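川へ返すまでの長い手間
親を失ったカワウソの子を、人に慣らさずに育てる

2022年10月16日

Ginting川の水位が下がると、岸の葦の根元に細い獣道が現れる。カワウソが通った跡である。泥の上に魚の鱗がまじった糞があり、少し上流へ行くと、石の上にも同じものが残っている。川沿いの住民の多くは、この跡を見たことはあっても、カワウソそのものを見たことはないという。

Geltbridge野生動物センターに子どものカワウソが3頭運び込まれたのは、9月の大雨のあとだった。増水で巣穴が水に浸かり、きょうだいのうち流されなかったものが、川から100メートル離れた農道の側溝で鳴いていた。見つけた人は近くに寄らず、電話をかけて待った。職員が着いてからもすぐには保護せず、離れた場所に車を止めて親が戻るかどうかを見ている。夜が明けても親は現れず、子どもの声が小さくなってきたので、箱に入れて連れ帰った。

この「待つ」という段階が、救護の仕事のなかで最も誤解されやすい。カワウソの母親は、餌を取りに出ている間、子どもを置いて長く離れることがある。巣を移すときは一頭ずつくわえて運ぶため、途中の子どもは草むらに取り残されたように見える。そこを人が拾ってしまうと、親は戻ってきても子を見つけられない。センターに持ち込まれる子のなかには、待っていれば親元に戻れたと思われるものが毎年いる。

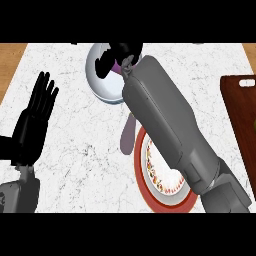 見つけたら拾ってしまうのが普通の感覚だろう、目の前で鳴いているものを一晩放っておけと言われても無理だ、と電話口で言われたことも多いそうだ。雨のなかで鳴いているのに冷たい、ともその人は続けたという。センターではこうした電話を切らずに、どこから見ているか、犬はそばにいないか、子どもの体は乾いているかを順に聞いていく。答えによっては、その場で箱に入れてもらうこともある。けがをしている、体が冷えきっている、ハエがたかっているといった場合は、待つ理由がない。

保護した子は、まず体を温める。冷えた体にいきなり乳を飲ませると消化できず、かえって弱る。温まってから水分を与え、乳に移るのはそのあとになる。乳は市販の動物用のものを薄めに溶き、便の様子を見ながら濃くしていく。今回の子たちは最初の夜にほとんど飲まず、翌日の昼になってようやく一番小さい雌が吸いついた。残りもそれにつられるように飲み始めたと、飼育記録にある。

記録は素っ気ない。時刻、体重、飲んだ量、便の状態、担当者の印。動物に名前はつけず、入所の順に振った符号で呼ぶ。以前は愛称をつけていた時期もあったが、名前をつけると職員がつい話しかけてしまうため、やめたという。話しかける声に慣れた子は、放したあとで釣り人の声にも寄っていく。

人慣れを防ぐ工夫は地味なものばかりである。給餌は決まった職員が無言で行い、終わればすぐ部屋を出る。見学者は入れない。廊下でのおしゃべりも禁じられていて、連絡は紙に書いて扉の外に貼る。ラジオもつけない。掃除は子どもが巣箱で眠っている間に済ませる。カワウソの子は好奇心が強く、長靴の紐をかじりに来ることもあるが、そのときも声を出さずに足を引くだけにとどめる。新人の職員にとっては、これが一番つらいらしい。

単独で保護された子の場合は、さらに難しくなる。遊び相手がいないと、世話をする人間を仲間とみなすようになるからだ。そのためセンターどうしで連絡を取り、月齢の近い子がいればどちらかへ移して一緒に育てる。Geltbridgeが最もよくやりとりをするのは、山をひとつ越えたJukentの救護施設である。Jukentには深い池がなく、泳ぎを覚える時期になるとこちらへ送られてくる。反対に、Geltbridgeの部屋がふさがっているときは、乳飲み子を向こうで預かってもらう。費用の精算はしておらず、運んだ側が燃料代を持つ決まりだけがある。

カワウソは水の動物だと思われているが、生まれつき泳げるわけではない。子どもは水を嫌がり、母親に首筋をくわえられて引きずり込まれるようにして覚える。施設では母親の役をする者がいないので、浅い水場を寝床のそばに置き、自分から足を入れるまで待つ。濡れた毛を自分で乾かせるようになるまでは、水を張る時間も短い。毛づくろいが下手な子を長く泳がせると、毛の奥まで水がしみて体温が落ちる。寝床に敷いた乾いた草に体をこすりつけるようになれば、次の段階へ進める目安になる。

池に移す日は、魚も一緒に入れる。はじめは死んだ魚を岸に置き、次に浅いところに沈め、それから生きた魚を放す。生きた魚を見た子は、たいてい逃げる。追いかけるようになっても、しばらくは捕まえられない。職員は離れた小屋から様子を見て、捕れなかった日だけ夜のうちに餌を足しておく。足す場所は毎回変える。同じ場所に置くと、そこで待つようになるためである。
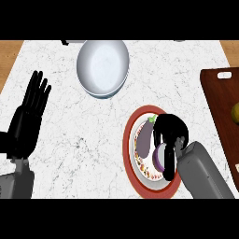
Geltbridge野生動物センター 救護・飼育課

屋外の池に移した後は、体重を測るのも月に2回に減らす。測るといっても捕まえることはせず、巣箱の床に秤を仕込み、寝に入ったところで数字を読む。この秤はもともと別の動物のために作ったものを直して使っている。雨が続くと湿気で狂うので、晴れた日に干してから入れ直す。地味な作業だが、網で追い回していたころに比べると、子どもが巣箱を嫌がることが減ったという。

放す前には、首輪型の発信器をつけるかどうかが毎回議論になる。カワウソは首が太く、頭との差が小さいので、緩ければ抜け、きつければ傷になる。水に潜れば電波も届きにくい。昨年から試しているCekexという小型の発信器は、尾のつけ根の毛に接着するもので、換毛とともに落ちる。装着していられる期間は短く、これまでで一番長くもったものが21日だった。それでも、放した直後にどちらへ動いたかがわかるだけで、次の放獣場所を選ぶ材料になる。落ちた発信器は拾いに行き、電池を替えてまた使う。藪の中で見つからず、あきらめることもある。

放獣場所の選び方には、いくつかの条件がある。まず、すでに縄張りを持つ成獣がいないこと。いる場所に若い個体を放せば、追い出されるか、かまれて命を落とす。糞の跡を何度も見て回り、新しいものがないことを確かめる。次に道路である。カワウソは川を伝って移動するが、橋の下の流れが速いと岸に上がり、車道を渡る。増水時の事故はたいていこの形で起きる。橋の下に人ひとりが立てるほどの乾いた棚があるかないかで、その川の危険はかなり違ってくる。Ginting川の下流では、古い橋を直す際に石を積んだ通り道を設けた。最初の冬は何も通らなかったが、翌年の春には泥に足跡がついていた。

魚を養殖する人たちとの話し合いも欠かせない。池の魚を食べられた側からすれば、カワウソが増えることは素直に喜べる話ではない。センターは養殖池のある支流には放さないことにしており、放した場所も事前に組合へ伝える。柵の張り方を相談されれば出かけていく。下端を地面に埋めていない柵は、どれだけ高くしても掘ってくぐられる。電気柵を使う池もあるが、草が伸びて線に触れると効かなくなるため、草刈りの手が足りない家では勧めていない。

こうした手間をかけても、放したすべての個体が生き延びるわけではない。道路で見つかる死体のなかに、センターで育てた個体の印を持つものがまじっていることがある。そのときは記録の最後の欄に場所と日付を書き、解剖の結果を添えて綴じる。胃に魚が入っていたかどうかも書く。自分で捕って食べていたかがわかれば、飼育のやり方のどこを残し、どこを変えるかの手がかりになるからである。

9月に入った3頭は、いま屋内の部屋で乳と魚を半々に食べている。雄の一頭は食べ方が荒く、きょうだいの分まで取ろうとするので、餌は離して置くようになった。一番小さかった雌は体重が追いつき、浅い水場に前足を入れて、しばらくじっとしているのが夜の記録に何度か出てくる。池の方は冬の前に水を抜き、底の泥をさらう予定で、移すのは年が明けてからになる。カワウソの子は親元でも一年ほどを一緒に過ごすので、施設で過ごす期間もそれに合わせて長くなる。

川沿いで子どものカワウソを見かけた場合は、近づかずに犬をつなぎ、場所を覚えてからセンターの窓口に電話してほしい。夜間は留守番電話に切り替わるが、当番が折り返す。写真を撮るために草をかき分けたり、鳴き声のする穴をのぞいたりするのは避けること。橋の名前か、いちばん近い電柱の番号を伝えてもらえると、職員が早く着ける。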